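어린이 책마당
처음 | 옛날이야기 | 작가와 편지 | 낱말 창고 | 놀이터

옛날 작가의 편지는 어떻게 책이 될까?
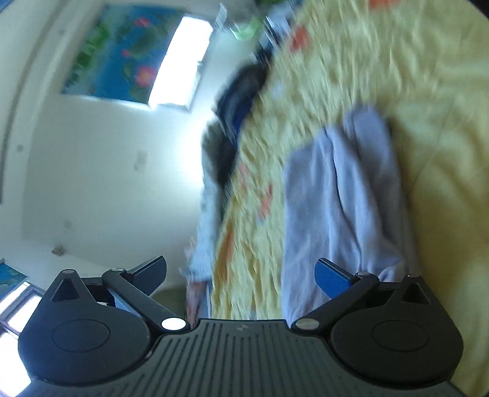
노란 무늬 천 위에 놓인 연보라색 천

여러분은 편지를 받아 본 적이 있나요? 문자 메시지 말고, 종이에 손으로 쓴 진짜 편지 말이에요! 옛날에는 멀리 사는 가족에게 소식을 전하려면 편지를 써야 했어요. 아기가 태어난 일, 감기에 걸린 일, 저녁으로 먹은 파이 이야기까지 모두 편지에 담았지요. 그래서 작가가 쓴 편지를 읽으면 그 사람이 바로 옆에서 수다를 떠는 것 같아요.

그런데 서랍 속에 있던 편지가 어떻게 우리가 읽는 책이 되었을까요? 함께 따라가 봐요!

첫째, 편지를 찾아요

편지는 쓴 사람이 아니라 받은 사람의 집에 남아요. 생각해 보면 당연하지요? 내가 보낸 편지는 내 손을 떠났으니까요! 그래서 작가의 편지를 모으려면 언니, 동생, 친구, 사촌의 후손까지 찾아가야 해요.

바닷가 마을 비올트홀름(Biltholm)의 편지 도서관에는 이렇게 모은 편지가 3462통이나 있어요. 하루에 한 통씩 읽어도 9년이 넘게 걸린답니다. 와, 정말 많지요!

둘째, 글씨를 읽어요

옛날 글씨는 꼬불꼬불해서 마치 암호 같아요. 게다가 종이와 우편 요금이 비쌌던 시절에는 종이를 아끼려고 아주 재미있는 방법을 썼어요. 한 장을 가득 채운 다음, 종이를 옆으로 돌려서 그 위에 또 쓰는 거예요! 글줄이 바둑판처럼 엇갈리는 이런 편지를 '교차 편지'라고 불러요. 처음 보면 눈이 빙글빙글 돌지만, 한쪽 방향의 글씨만 따라가다 보면 신기하게도 말이 보이기 시작해요.

맞춤법도 지금과 다른 곳이 많아요. 편지를 옮겨 적는 사람은 틀린 것처럼 보이는 글자도 함부로 고치지 않아요. 작가가 쓴 그대로가 소중한 자료이거든요.

셋째, 언제 썼는지 알아내요

날짜가 없는 편지도 있어요. 이럴 때는 탐정이 되어야 해요! 메르네크(Merneck) 마을에서 온 어떤 편지에는 "사과꽃이 피었고 조카가 일곱 살이 되었어"라고만 적혀 있었어요. 조카가 태어난 해를 마을 기록에서 찾아 7을 더하니 편지를 쓴 해가 나왔고, 사과꽃 덕분에 봄이라는 것도 알게 되었지요. 우체국 도장이나 종이에 숨은 무늬도 좋은 단서예요. 종이를 빛에 비추면 나타나는 이 무늬를 '워터마크'라고 해요.

넷째, 설명을 달아요

편지에는 가족끼리만 아는 말이 가득해요. "주비(Zoubi)가 또 잉크를 엎었어!" 주비가 누구일까요? 동생일까요? 다른 편지를 더 읽어 보니 고양이 이름이었어요! 이렇게 알아낸 것을 책 아래쪽에 작은 글씨로 적어 둔 것이 '주석'이에요. 어떤 책은 편지 한 통에 주석이 13개나 붙어 있기도 해요. 귀찮다고 건너뛰지 말고 꼭 읽어 보세요. 고양이 이야기 같은 보물이 숨어 있으니까요.

편지가 없어지기도 해요

안타깝게도 모든 편지가 남지는 않아요. 비밀이 적힌 편지를 가족이 일부러 태우기도 했고, 이사하다가 잃어버리기도 했어요. 그래서 작가의 삶을 쓰는 사람은 편지와 편지 사이의 빈 곳을 일기나 가계부, 교회 기록으로 조심조심 채워요. 끝내 알 수 없는 것은 "모른다"고 쓰고요. 모른다고 쓰는 것도 아주 중요한 일이랍니다!

낱말 창고
서간집: 편지를 모아 엮은 책
전기: 한 사람의 삶을 적은 글
주석: 어려운 말이나 사실을 풀어 주는 짧은 설명

직접 해 봐요!

가족이나 친구에게 편지를 한 통 써 보세요. 오늘 먹은 것, 웃겼던 일, 창밖 날씨를 꼭 넣어 주세요. 그리고 날짜도 잊지 마세요! 100년 뒤에 누군가 그 편지를 읽는다면 무엇을 가장 궁금해할까요? 그 답을 편지 맨 아래에 주석으로 달아 보세요.

처음 | 옛날이야기 | 작가와 편지 | 낱말 창고 | 놀이터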